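Speaker notes – "Can it put the groceries away yet?"
Grostmont evening series, Monday talk

Slide 1. Title
Wait for the room to settle. Say where I work (Fairclough, the test side) and that I don't sell anything. Questions at the end, unless something I say makes no sense, then shout.

Slide 2. The short answer
Some chores, some of the time, slowly. If people leave after this slide they have the main point.
Ask for hands: who owns a robot vacuum? Who still owns a broom? Usually the same hands.

Slide 3. What counts as a chore
A dishwasher is a machine that does a chore. So is a washing machine. Both work because we carry the stuff to them and put it in a box. What people want now is the carrying part. Picking up, sorting, setting down. That's what the rest of the talk covers.
Same on the shop floor. The press at Oladano has run without a person near it for years. A person still fills the parts bin.

Slide 4. Our tidy-up trial
Give the numbers slowly, they are on the slide too.
– 62 tries at clearing a small table into a bin
– 13 of them needed a person to step in
– 15 minutes for the longest one that finished
Mention that I can clear the same table in under a minute and I'm not quick. Don't apologize for the result. Two years ago we would not have run the trial.

Slide 5. Where the failures came from
Most were grasps. The gripper closes a little off center, the thing tips, and now it's lying down and needs a different grasp. Second most common was the machine deciding it was finished when it wasn't. Only one was a hardware fault, a loose connector.
If someone asks about speed: the arms can move faster. We hold them back so that a bad grasp is a small mess and not a big one.

Slide 6. Two arms or one
One arm is cheaper and easier to program. It's fine for moving a box from here to there. Two arms help when one has to hold while the other works, like opening a jar. They also get in each other's way. Plan on spending real time on that.

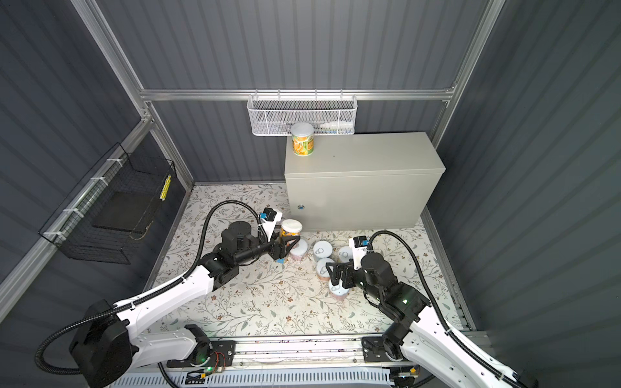 Groceries are a better test than blocks, and I'd push anyone starting out to use them early. A block looks the same from every side and doesn't care how you squeeze it. Packaged food comes in whatever shape the maker picked. Point at the small round cans, then the tall snack canister with the orange label standing in among them. Going from one to the other means a different height and a different grip, and the cans are close enough together that the fingers have to fit in beside the neighbors. The right gripper has its fingers on the front can. Ask the room how they would pick it up, and most will say "from the top" without thinking. Then ask about a can with another can stacked on it.

Slide 8. What it costs
Our budget for grippers and spare fingers was almost 2,000 dollars last year, and fingers were most of it. Rubber pads wear out. Put that in the plan. The Grostex bench next door went through pads faster than we did, on heavier parts.

Slide 9. What I'd hand over today
Shop floor: moving one known part between two known spots. Yes.
Home: floors, yes. Putting cans on a low shelf, with someone in the next room, nearly. Folding sheets, no.

Slide 10. Questions
Leave this slide up. Likely ones: pets, stairs, insurance. I don't know much about insurance and should say so. Lights need to be off by 9.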